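Halonen Bench Arm, single-arm kit for light assembly and sorting

Product notes, updated February 6, 2025

The Halonen is a small table-mounted arm with a two-finger gripper, sold by Zillar as a kit for workshops, teaching benches and small repair shops. It is supplied as arm, base plate, controller and power unit. The table is not included. The Keltorby simulation package is supplied on a separate licence and can be run before the hardware is ordered.

What it does today

Picking up a rigid part from a flat surface and putting it down at a taught position. Sorting small parts by colour into marked areas. Setting a gear over a peg, provided the bore is clean and the peg is upright. The gear task is the one most customers ask for, and it is the task we use for acceptance testing. In the August series the arm was given 381 attempts at gear placement, and 14 of them ended with the part dropped or left tilted on the peg. Both outcomes were logged as failures. The cause was in most cases the grip: teeth give the fingers an uneven edge to close on, and a small error in approach turns the part.

What it does not do

It does not fold cloth, load a dishwasher or clear a kitchen table. We are asked about all of these. Soft items, wet items and anything see-through remain outside the specification. Parts lying against each other are accepted only if the gripper has room for its fingers on both sides of the part to be lifted.

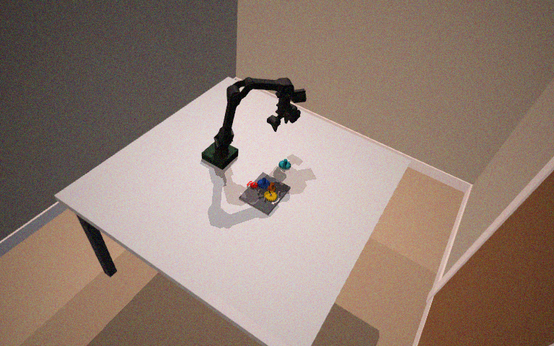 The Keltorby gear task uses coloured gears, a peg and a grey tray, with the arm on a square green base plate. Jiltton, which ran the same task on its own bench, replied that the simulated version flatters the machine, that real gears carry oil and burrs, and that an apprentice still does the job faster and without a controller. We accept the point on speed. Burrs are not modelled in the current release. Friction can be set by the user, within limits given in the manual.

Ordering and fitting

The base plate must sit flat on a rigid top. Allow clear space on all sides for the elbow, which swings wider than new users expect. Fitting takes two people. Spare fingers are sold in packs of two, and worn fingers should be changed as a pair.

Lead time is confirmed on order. Existing Keltorby licences carry over to the new controller. Returns are accepted if the base plate has not been drilled.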